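Housekeeping and Laundry Staff Forum > Work Talk > Grippers at the sink job, what changes for us?

hamdia_a
Since October our company has some of us do the bathroom counters with a hand gripper, so that a robot can learn the work later. I clean at Villanueva, 3 years now. I am slower with it, maybe half of my speed, but they pay the same hour. Do you think my hours will be less next year?

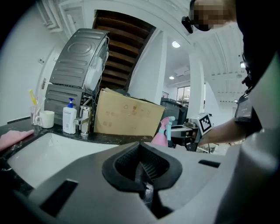 Counter by the stairs, one hand gripper per person

cletus_iw
Same hour for slower work is good for you. Take it. At Golby the floor machine came and we kept all our people, only the night shift was moved.

verna.d
Sorry Cletus, I do not agree. Moved is also a change. My sister lost her night bonus like this. Hamdia, ask them to write down what happens with the hours.

hamdia_a
I asked the supervisor. She said "nothing is decided". Also my wrist hurts after lunch, the gripper is not so light.

cletus_iw
For the wrist, tell them today and change hands or tasks every hour. About the bonus, ok, Verna has a point.

tharun_s
Is the toothbrush cup hard to pick up? We only train with towels.

hamdia_a
Cup is fine. Spray bottle is worse, I can hold it but how do I press?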